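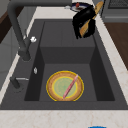
According to Erdal Sezer, a front-clip harness "stops pulling from the first walk," and the owners who say otherwise have simply put it on wrong.

Figure 2. Rendered kitchen sink with a round plate and a pink utensil lying across it.

4.3 Claims about reduced pulling

We have trouble with this argument. If every dog that still pulls is counted as a fitting error, no result could ever speak against the harness. The Histik trial has the same weakness. Its owners scored their own dogs, knew which harness they had been given, and filled in the last form in December, when walks in Villthorpe are short and many dogs are kept close on the leash anyway. Of the 1683 forms sent out, the report does not say how many came back.

The Humden data are better but thin. Leash tension was measured with a gauge on 7 dogs, and it did drop in the first session. By the third session, 3 of them were pulling as hard as they had on a flat collar. The authors call this "partial relapse." It could just as well be a dog getting used to an odd strap across its chest, after which the strap does very little.

El Sherbiny reports a larger effect, but all of the dogs there were also being trained with food rewards, and there was no group that got the training and kept its old collar. We can't tell which part did the work. Shoulder movement was not recorded in any of these studies, so the common sales claim that the design is "gentle on the joints" rests on nothing we could find.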